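4.2 Reporting of side effects

Patients at the Skanard clinic were asked to record any side effect of the blood pressure tablet over 12 weeks. Of the 50 who enrolled in December, 21 returned a full diary – fewer than planned.

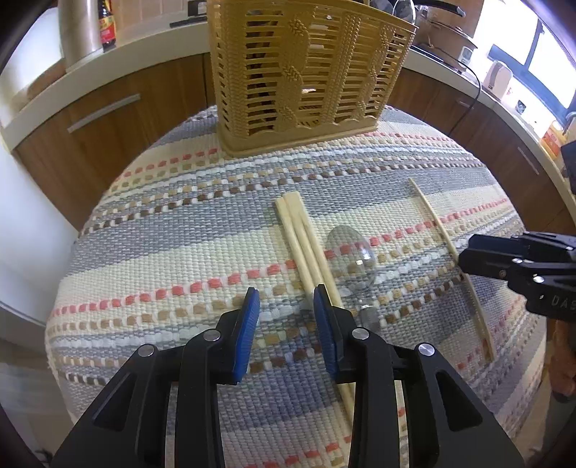 Figure 3. Table with striped woven cloth and yellow plastic basket.

Who checked the diaries? Two pharmacists read each one separately, and Zanetti settled any differences.

Dizziness was the complaint most often recorded, mainly in the first week.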